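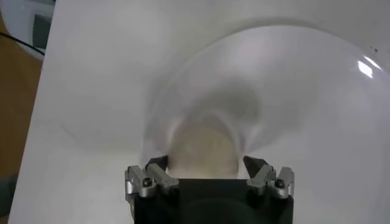
ok I have now lived in this apartment through one full December and I have opinions about radiators

the one in my bedroom knocks. starts at 4 am, quits at 5, and by then I'm up and mad and reading old threads on the Gumcombe tenants board, where it turns out people have been fighting over this same boiler for years

my favorite is a guy called Desmond Bellamy who wrote a post every single time his pipes banged one winter. 928 words on "the left valve" alone. I would read his novel

so I asked my neighbor Adanech (top floor, been here forever) and she said bleed it, shim it, then complain. in that order. she lent me the little key and everything!!

bleeding it: easy, gross, put a towel down. shimming it: you want the end away from the valve a tiny bit higher so the water runs back out. I used 2 paint stirrers and some swearing

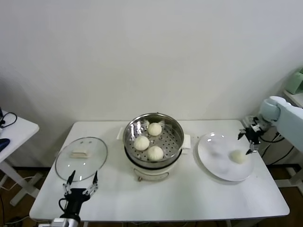 the other half of my radiator problem is dry air. my nose hurts, my plants hate me, the cat gives me a shock every time I pet her. everybody says get a humidifier and the nice ones cost more than my winter coat. Adanech says just simmer some water with the lid off, and an electric steamer pot like that white one, lid lying next to it on the table, is pretty much what she means. you do have to stay in the room with it though

anyway last night: one knock. ONE. I lay there waiting for the next one until 5 like an idiot

emailing the landlord about the boiler tomorrow. if I hit 1,000 words somebody please take my phone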